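Sornance table oil, 500 mL

I bought this on the advice of my brother-in-law Fouad, who has oiled one chopping board in his life and speaks of it often. The tin promises a "living finish". Mine smelled like a cricket bat and took two evenings to go off.

Coverage is decent. I did the dining table twice and still had a third of the tin left, now skinning over in the shed. Go thin — the first coat I slopped on stayed tacky till breakfast.

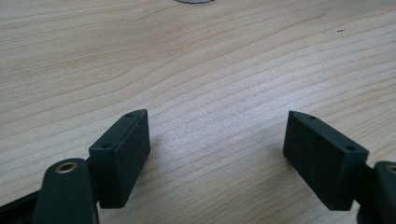 Gripes

The lid. You'll need a screwdriver and some language. Also the colour chart, where Natural and Clear are the same square printed twice.

Tea rings wipe off. Turmeric is still with us. Four stars, one held back for the lid.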